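Brindgate School of Engineering – Student Robotics
@brindgate_robotics

1/ The Student Robotics Program at Brindgate is pleased to share an update on the summer manipulation project, carried out entirely in simulation. The project is open to second- and third-year undergraduates and is supervised by the Department of Mechanical Engineering.

2/ Teams are working in a shared virtual kitchen with a two-armed robot. Every team receives the same kitchen and the same robot model. What differs is the control policy each team writes and trains.

3/ Views from the kitchen, at the counter and close to the microwave:

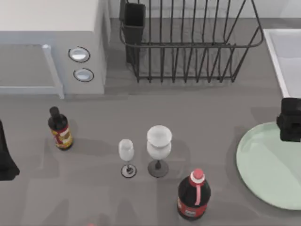
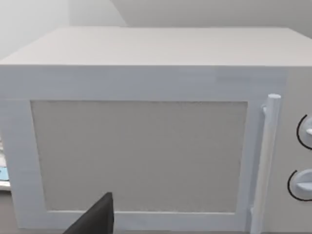 4/ Ditte Lykkegaard replied to ask whether a policy trained only in simulation can earn full marks, or whether students must also show it on hardware. Her own course required both, and she felt the hardware week taught her the most.

5/ We thank her for the question. Full marks are available for simulation work alone. A hardware session is offered in the spring term to students who wish to continue, and it is graded separately.

6/ The summer project has 9 teams. Each team has 3 members, and each member is expected to contribute to the code, to the training runs and to the written report. Contributions are recorded in the team log, which is submitted with the report.

7/ There are two assigned tasks. In the first, the robot must place a named item on the plate and release it without knocking over anything else on the counter. In the second, it must open the microwave door by the handle and leave it open.

8/ The door task has proved to be the harder of the two. Several teams reported at the midpoint review that their gripper reached the handle reliably but lost it once the door began to swing. Team Skullik has since rewritten its approach so that the wrist turns along with the door.

9/ Team Bergmann has taken a different route and divided the motion into two stages, with a pause to check the grip before pulling. This is slower. The time limit for the task is generous, and the team judged the trade to be a fair one.

10/ Team Tradance is concentrating on the plate task and on glassware in particular. Tall items with narrow stems tend to tip when the fingers close unevenly – a problem students may recognize from their own kitchens.

11/ A reminder on scoring. Each policy is run for 20 trials per task. The starting positions of the movable items are changed between trials, and teams do not see the positions in advance. A trial in which the arms collide with each other is scored as zero.

12/ Teams may use demonstrations recorded by their own members. The shared library now holds some 3,000 demonstrations contributed by this year's and last year's students. Any team that draws on the library must state so in its report and list the recordings used.

13/ Please note that the physics settings may not be changed. Friction, joint limits and the mass of each item are fixed for all teams. A submission with altered settings will be returned once for correction and will not be scored until it is corrected.

14/ Final policies and reports are due on August 2, 2022, by noon. Late submissions require written approval from the course office before the deadline. Requests sent to individual teaching assistants cannot be considered.

15/ Training jobs that are still in the queue at the deadline will be cancelled. Teams are advised to save a working version of their policy early and to test that it loads on the scoring machine. The scoring machine is open for test submissions each morning.

16/ Students who missed the introductory workshop in March will find the slides and the setup guide on the course page. The guide has been revised and now covers the camera views, the gripper commands and the most common installation errors.

17/ Results will be posted on the department notice board and sent to each team by email. Written feedback will follow for both tasks, including replays of any failed trials, so that teams can see where a run went wrong.

18/ Questions about the rules may be posted as replies to this thread or sent to the course office. Answers that affect all teams will be added to the rules page.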